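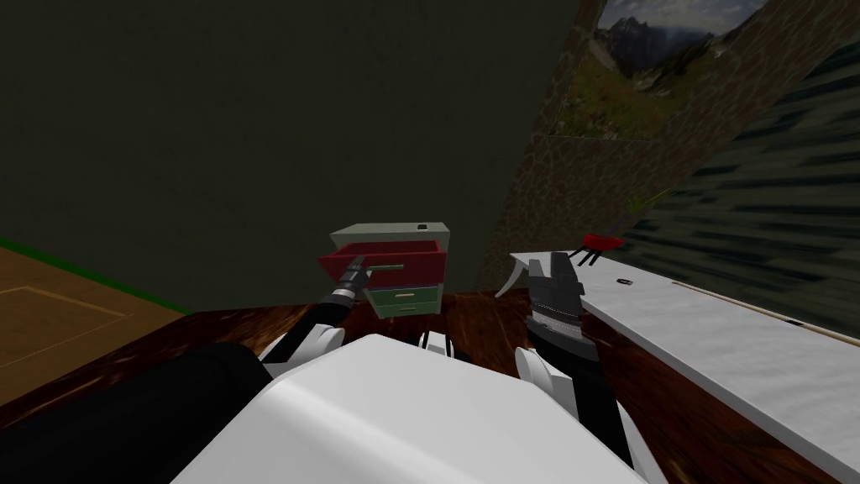 Floltia 2 review: two-arm tabletop simulator, seen at the Estora open day in Toledo

14 Mar 2020

Floltia is a simulator for two-arm tabletop work. Version 2 was released in February and shown at the Estora open day, where visitors could watch a scripted run and then take a turn at the controls. This review is based on one afternoon at that stand and on the printed manual, which runs to 77 pages. I have not installed the software on my own equipment.

The demonstration

The main task used a small cabinet with three drawers. The left arm takes hold of the handle on the red top drawer and pulls it out. The right arm holds a spray bottle upright while this goes on. The script was run several times with the cabinet turned to a slightly different angle at each reset. The pull was smooth in most runs. In one run the fingers closed short of the handle, the arm completed its path with nothing in the grip, and the software marked the attempt as failed without stopping the session. That is the correct behavior for batch work.

Contact handling

Contact is the main improvement over the first version, which I used for a short project last year. Objects no longer creep out of a closed gripper during a long hold. The spray bottle stayed at its set height through a full run. Thin parts are still weak. A handle bar gives the fingers very little surface to close on, and the solver needs a smaller time step to keep the grip stable. The stand was running at 1000 steps per second. At the default setting the handle buzzed visibly in the fingers, and the operator switched back after a minute.

Joint friction on the drawers is set per drawer in a plain text file. A high value makes the whole cabinet slide toward the arm before the drawer opens. This is realistic for a light cabinet on a glossy table, and it is a useful failure to be able to reproduce.

Scene variation

Wall, floor and table textures can be swapped at each reset. The choices are broad and some combinations are odd: cobblestone next to a flat dark green wall, with a mountain landscape hung on the stone. Appearance is not the point of the feature. A vision model trained against one clean background tends to fail against a busy one, and the busy ones are supplied. Lighting is less developed. Walls can come out flat, and I found no control in the menus for adding a second lamp.

Extra objects can be placed on the table as clutter. They have mass and collision shapes and can be knocked over. Collision shapes for very small items are simplified to boxes, according to the manual.

Manual control

Visitors drove the arms with a pair of Hokex hand controllers. Position tracking was good. Rotation lagged on fast wrist turns, enough that I overshot the drawer handle on my first two tries. The view is fixed by default and the robot's own body covers the near part of the table, so anything close to the base has to be picked up by guesswork or from a second view. The second view is available but sits three menus deep. It should be on a button.

Recording starts and stops with a foot switch. Each attempt is saved with joint positions, gripper state and rendered images. Export was shown for one format only - the staff said others are in the manual, and they are, with short code samples that look complete.

Setup and support

The install was not part of the demonstration. The license is per machine, with no floating option, which will be awkward for a shared lab. Questions at the stand were answered directly, including the ones about known faults. A printed list of open issues was available on request, and more vendors should do this.

Rating: 4 out of 5

Good points: stable grip on medium-size objects, wide background variation, failed attempts logged cleanly.
Weak points: thin handles at the default time step, limited lighting, second view hard to reach, per-machine license.

Tested at: Estora open day, Toledo
Version: Floltia 2
Controllers: Hokex, supplied by the stand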